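Jara Box Handling Notes

README for the packing part of the collection
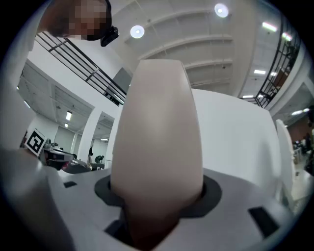

Jara covers ordinary work with boxes: picking them up, turning them, closing them and setting them down again. It was put together at the Semeseo packing room in January and holds 586 clips in 34 sessions.

What is in the folders

clips/ has the recordings, one folder per session.
notes/ has a short text file for each session, with the box size and the task.
tasks.txt lists the 4 tasks: fold, fill, close, stack.

Boxes

Most are plain cartons in small and medium sizes. Sizes are outside measurements, in inches, written as length, width, height. A box that got crushed during a session keeps its number and is marked "worn" in the notes.

Known problems

Sessions 11 and 12 use the old task names. Read "shut" as "close". Two notes files in the stack folder have no box size, and we could not recover it.

Faces are blurred. Please do not try to undo this.

Changes

The second release renamed the folders and dropped the duplicate clips. Astum, the companion set on shelves, is kept separately and has its own README.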